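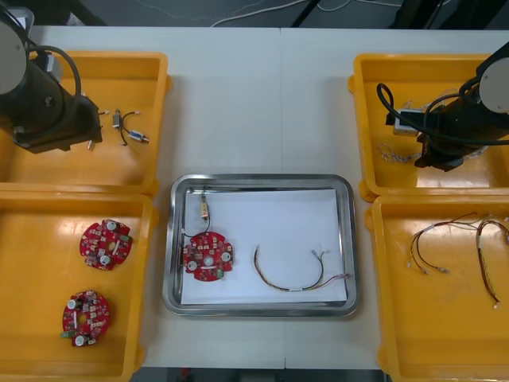

About Tudgate

Tudgate is a shared workshop for people who build automation hardware on their own time. Thanakorn Phetsri and Nantana Kongkaew opened it in a rented unit on Skevmont Road, and it now has 14 members with keys. The current long-term build is a two-arm cell that sorts and kits small electrical parts.
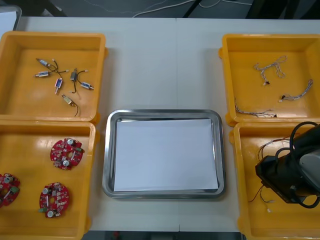
HOW WE WORK

Parts are stored by type. A kit is laid out on paper in a steel tray, and the next one does not start until the tray is clear. Kit lists are kept in the shop log, now at entry 651. Members may change a list after one other member has read it.
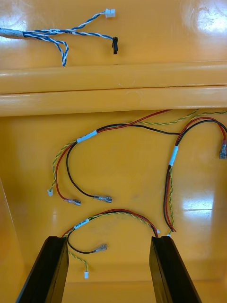

Wiring and Harness Team

Lamai Sriwong and Shoaib Gondal run the harness bench. Every harness gets a label band before it leaves the bench. Crimps are pull-tested by hand and repeated if they move.
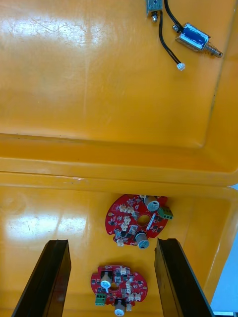 Board work is led by Wichai Sombatkul, who also maintains the arm controllers. He teaches an introductory class each July, limited to five people. Students start with the round red boards, tracing the path from the green terminal block to the white connectors with a meter, and drive a solenoid in the second session.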